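Restrepo House kitchen automation

Restrepo House is a serviced office building in Utport, best known for bringing automation into its shared kitchens, where a two-armed robot now works beside the regular kitchen and cleaning staff. The building is run by Stunwood, a facilities company that looks after 26 sites in the region, and about 415 people have desks there on an ordinary working day.

Background

Before the change, the kitchens were kept by a crew of six, whose mornings went mostly to clearing sinks, loading racks and wiping down counters after breakfast. It was steady work and there was a good deal of bending in it, and several of the crew had asked over the years for something lighter. Stunwood began the kitchen program in February, with Kourosh Shojaei, a former shift lead, put in charge of planning the day around both the people and the machine.

The kitchens themselves were left much as they had always been, with the same sinks, cabinets and pull-out dishwashers that everyone already knew. Handling small objects makes up a large part of the robot's day, and not all of them are dishes — a kitchen shared by so many people gathers all sorts of things.
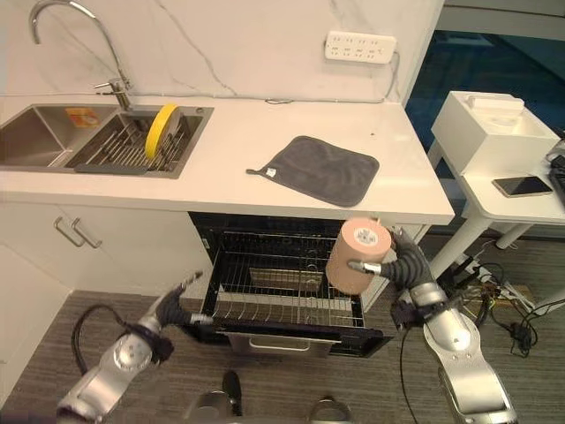 Effects on staff

All six members of the crew kept their jobs, though the jobs did change. Two moved to supplies and ordering, and the others took up what the building calls floor care, a friendly mix of greeting tenants, restocking cupboards and keeping an eye on the robot. Each of them received 30 hours of paid training, mostly spent learning when to step in and how to stop the arms safely.

Opinions have been mixed, as one might expect. Some of the crew were glad to be rid of the bending, while others missed the early morning talk around the sink, and Shojaei later moved the coffee break forward so that everyone could still sit down together. A similar arrangement is planned for the company's building in Bedau.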